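Keep the Fandport library open on Sundays

Council wants to shut the Fandport branch on Sundays from March and put the money toward longer weekday hours. I think that's a mistake, and I say so as someone who mostly borrows on Tuesdays.

The case for closing rests on loans. Sunday loans are low, and I don't dispute it. But people go in on a Sunday to sit down, print a form or get the kids out of a hot flat.
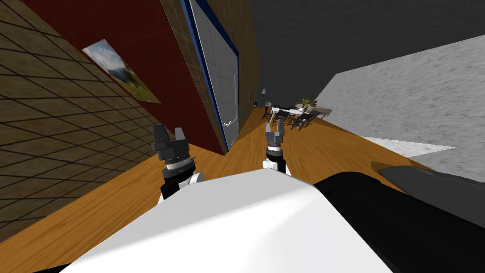

Weekday evenings won't replace that. The number 11 bus stops running past the Verhoeven Street end at seven, so anyone without a car has to leave early anyway. Shift workers at the cannery get one day off together with their families, and for most of them it's Sunday.

There is a cheaper option – open from noon until 4 with two staff and leave the upstairs desk closed. Other towns do it. The doors stay open and the wages bill drops.

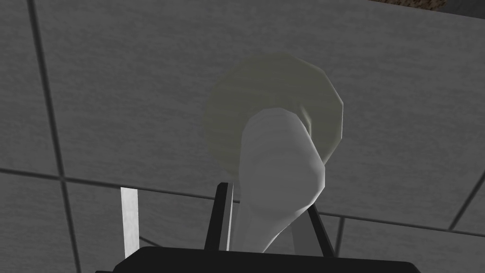 Roel Meijer wrote in to say that he would sooner have the weekday evenings, as the study tables are full by three and his daughter has nowhere to work after school. He'd accept the short Sunday if the evenings came with it, and asked why council had costed only one or the other.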